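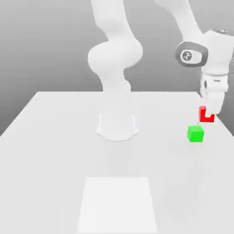 ## 第4章 シミュレーターで「片づけ」を練習する

前の章までで、Elloのインストールとライセンスの登録は済んでいることと思います。お疲れさまでした。ここからは、いよいよ腕を動かしていきます。題材は、机の上の小さな物を片づけるという、家でも工場の作業台でも毎日のように誰かがやっている仕事です。「そんな簡単なことから?」と思われるかもしれませんが、どうか少しだけお付き合いください。人間なら電話をしながらでもできるこの仕事が、機械にとってはなかなかの難物なのです。

この章は、Elloをはじめてお使いになる方に向けて書いています。以前の版から移ってこられた方は、4.2の設定値だけ確かめて、4.3へ進んでいただいてかまいません。

### 4.1 練習課題について

練習用シーン「Rirevico」には、白い腕が一台と机、それから緑色の立方体と赤い小さな部品が登場します。立方体のほうは、面が平らで、どこをつかめばよいかが比較的はっきりしています。赤い部品はかぎ形で切り欠きがあり、つかむ向きによって持ち上げたあとの姿勢が変わってきます。机の手前にある明るい四角い区画を、この章では「置き場」と呼ぶことにします。

課題は、赤い部品と緑の立方体を、どちらも置き場の中に置くことです。順番は問いません。

> **メモ** 赤い部品は、食器棚の中のカップの取っ手や、工具箱の中の金具の代わりだと思ってください。家の中にある物は、たいてい立方体よりもこちらに似ています。

### 4.2 シーンを準備する

1. Elloを起動し、「シーン」メニューから「Rirevico」を選びます。読み込みには少し時間がかかりますので、お茶でも用意してお待ちください。
2. 画面の右にある「物体」タブを開き、赤い部品と緑の立方体の二つが一覧に並んでいることを確かめます。
3. 「乱数」の欄に **160** と入力します。同じ数を入れれば、いつでも同じ配置から始められます。同僚の方と結果を見比べるときには、ここがそろっているかを最初に確認してください。
4. 「最大ステップ数」を **2450** にします。
5. 「保存」を押し、シーンに好きな名前を付けます。名前には日本語も使えます。

> **注意** 手順4の値をむやみに大きくしないでください。腕が同じ場所で迷い続けたときに、終わるまで延々と待つことになります。

### 4.3 手動で一度やってみる

自動の動作を試す前に、ぜひ一度、ご自分の手で腕を動かしてみてください。急いでいるとつい飛ばしたくなるところですが、ここで過ごす十五分は、あとで記録を読むときにとても役に立ちます。

1. 「操作」を「手動」に切り替えます。
2. 矢印キーで手先を前後左右に、PageUpキーとPageDownキーで上下に動かします。はじめは速度を「低」にしておくと安心です。
3. 手先を赤い部品の真上に運び、ゆっくり下ろします。指が机に触れると画面の端に黄色い印が出ますので、その手前で止めます。
4. スペースキーで指を閉じます。
5. 部品を少し持ち上げ、視点を切り替えて、傾いていないかを横から見ます。視点の切り替えはVキーです。
6. 置き場の上まで運び、下ろしてから指を開きます。
7. 緑の立方体についても、手順3から6を繰り返します。

> **メモ** 赤い部品を運ぶ途中で立方体に引っかけてしまう方が、たいへん多くいらっしゃいます。二つの物が近いときは、いったん十分な高さまで上げてから横に動かすとうまくいきます。

> **注意** 指を開いたあと、すぐに横へ動かさないでください。部品が指に残ったまま引きずられることがあります。まっすぐ上に抜いて、それから次へ向かいます。

### 4.4 自動で動かす

1. 「操作」を「自動」に切り替え、制御プログラムの一覧から「Prieto」を選びます。
2. 「試行回数」に **199** と入力します。
3. 「配置を毎回変える」にチェックを入れます。チェックを外すと、同じ配置を何度も解くだけになり、あまり意味のある結果が得られません。
4. 「開始」を押します。途中で画面を閉じても、計算は続きます。
5. 終わったら「記録」タブを開き、失敗した試行だけを並べ替えて表示します。

失敗の記録には、つかみ損ね、途中での落下、置き場からのはみ出し、時間切れの区別が付いています。まずはつかみ損ねから見ていくことをおすすめします。赤い部品の切り欠きに指がどう入ったかを、コマ送りで眺めてみてください。4.3でご自分が苦労なさった角度で、プログラムも同じように苦労しているのを見つけると、なんだか親しみがわいてくるものです。

### 4.5 それで、家事はもう任せられるのでしょうか

講習会で必ずいただくご質問ですので、ここにも書いておきます。いまのところの私たちの答えは「決まった物を、決まった机で、ということでしたらかなり。家の中のこと全般でしたら、まだまだ」です。

シミュレーターの机の上には余計な物がありません。背景は灰色一色で、光も安定しています。ところが実際の台所では、布巾が物の上にかぶさり、コップは透きとおり、昨日まであった皿が別の棚に移っています。工場の作業台はもう少し整っていますが、それでも部品の箱が少しずれて置かれただけで、朝から腕が止まってしまったというお話を伺います。

講師のAkosua Laryeaは、受講者の方にいつも「まず、その仕事を自分の手でやりながら、何を見て、どこで力を加減したかを声に出してみてください」とお願いしています。声に出してみると、片づけという一言の中に、ずいぶんたくさんの判断が入っていることに気づきます。洗濯物をたたむ、食器を重ねる、ねじを種類ごとに分ける。どれについても、同じように試していただけます。

実機への導入をお考えの場合は、次の点を先に書き出しておいてください。

- 扱う物の種類と、いちばんつかみにくい物
- 一日のうちに机の上の様子がどのくらい変わるか
- 失敗したときに誰が気づき、誰が直すか
- 落としても差し支えのない物かどうか

> **注意** シミュレーターでの成績は、実機での成績を保証するものではありません。刃物、ガラス、熱い物を扱う作業に、この章の設定をそのまま移すことはおやめください。

### 4.6 うまくいかないときは

**腕がまったく動かない**
「操作」が「停止」になっていないかを確かめてください。シーンを読み込み直した直後は、いつも「停止」になっています。

**部品をつかんでも、すぐに落ちる**
「指の力」の値が小さすぎる場合があります。初期値は190です。変更した覚えがなくても、以前の練習で保存した値が残っていることがありますので、「初期値に戻す」を一度押してみてください。

**置き場に置いたのに、失敗と記録される**
物の一部が区画の外に出ていると、失敗として扱われます。真上からの視点に切り替えて、縁との重なりを確認してください。

**記録が保存されない**
保存先の空き容量をお確かめください。コマ送り用の記録は、思いのほか場所をとります。不要なものは「記録」タブから消すことができます。

次の章では、机の上の物を増やした練習用シーン「Dunar」を使います。4.2で保存したシーンは次の章でも読み込みますので、消さずに残しておいてください。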